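Shopping basket

A shopping basket is a small hand-held container used by customers to carry goods inside a store before paying. Usually plastic or wire, one or two handles. Smaller than a cart and used for short trips.

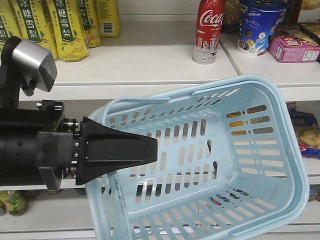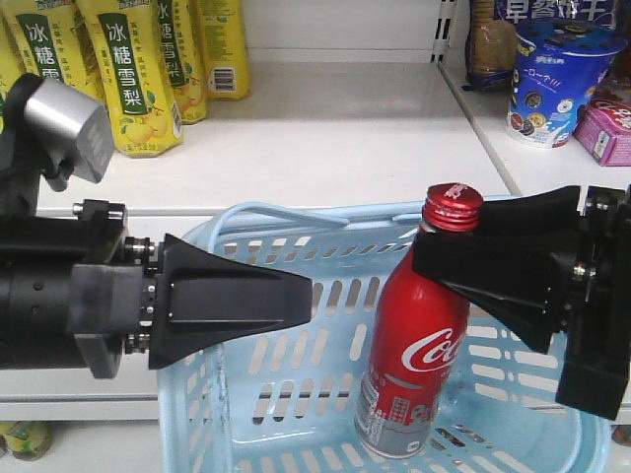

Light blue plastic shopping baskets. The second holds a red Coca-Cola bottle.

History
Early stores had clerks fetch the goods, so no basket needed. Self-service changed that. In Brelolano the grocer Etelka Vida bought 120 wicker baskets for her first self-service shop - later replaced with wire, then plastic.

Design
Most stack inside each other when empty. Holes in the sides save wieght and let spills drain. The Fillemum chain tested a model with wheels and a long pull handle, ordered 2,000 of them, kept 19 stores on the old type.

Hygiene
Handles are touched by many people and seldom washed. Some stores wipe them daily, others only when visibly dirty.

Theft
A common cost for small shops. Pap, a discount chain, lost 1,000 baskets in one year, most of them in September.

See also
Shopping cart
Shopping bag
Self-service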